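Progress report to the Lavetance Fund
Project: Patholm Parents' Page and interview series
Report period: January to October
Submitted by Aoi Tanabe, editor
30 Oct 2021

1. What the grant was for

The fund agreed to support a weekly series of interviews with actors, musicians and broadcasters who are raising young children, to be published on the Patholm site and in the Saturday print edition. The grant pays for a part-time writer, transcription, picture rights and a small travel budget. It does not pay for printing.

2. Interviews published

The series started two weeks later than planned. Our first guest moved her filming dates and we did not want to open with a phone call. Since then it has run every week except for two weeks in August, when the whole features desk was off.

The most-read piece was the talk with the stage actor Elen, who has twins and went back to work when they were five months old. It drew 989 comments, more than any other feature on the site in the period. Many of them were from parents of twins asking about sleep, so we ran a short follow-up with readers' own replies. The least-read pieces were the two with radio presenters. Both were recorded over video and cut down heavily, and the writer feels they read like press releases. We agree, and have stopped taking interviews shorter than thirty minutes.

Three guests asked to see their quotes before publication. We let them check facts about their children and nothing else. One withdrew after that, and the piece was dropped. The transcription had already been paid for and is in the accounts.

3. Readers

The newsletter that goes with the series now has 3,650 subscribers. The target in the application was lower, but open rates have slipped since the summer and we would sooner report both facts together. We have moved the send time from early morning to after eight in the evening, and opens on the last few issues are better.

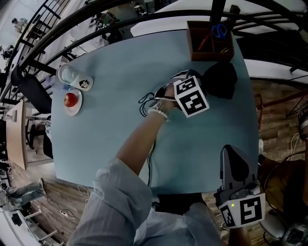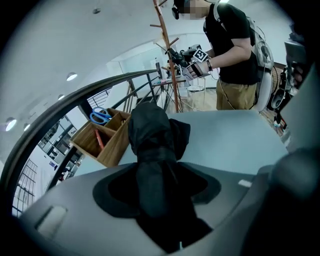 The reader survey went out with the September newsletter. We had over 200 replies. Readers want more fathers, more people who are not famous, and fewer questions about diets. Several said the pieces are too long to read on a phone. The writer has started putting a break and a subheading halfway down, and we are looking at a shorter version for the site with the full text in print.

4. Staffing

The writer's hours went up from two days to two and a half in May. This was covered by money saved on travel, as agreed by email with your office. The picture desk lost one person in June and has not replaced them, so requests for portraits take longer than they did. On two occasions we ran a piece with an agency picture that other papers had already used.

5. Money

Spending is within budget overall. Travel is well under, for the reasons above. Picture rights are over, mainly from the Elen feature, where the theater's own stills could not be used in print and we had to buy others. Transcription is on budget. We changed supplier to Fukuda in the spring after repeated mistakes with names, and the new rate is slightly higher but needs less correction.

We ask to move the remaining travel money to picture rights for the last quarter. A revised sheet is attached.

6. Problems

Comment moderation has taken more time than we allowed for. Most readers are kind, but any piece that mentions childcare costs or the age of the parent brings in a lot of abuse. We now close comments after two days on those pieces. A few readers have complained about this and we have answered them one by one.

The printed collection is behind. We planned a booklet of the best interviews for the fall, with 100 copies going free to family centers. Four guests have not yet signed the reprint form. We will not go to the printer until they do, or until we have picked others to take their place.

7. Next quarter

Six interviews are booked and two of those are already recorded. The first will be with a children's TV host and her mother, who looks after the grandchildren on filming days. We also plan a second survey, sent only to people who have unsubscribed. The final accounts and the booklet will come to you with the closing report in January.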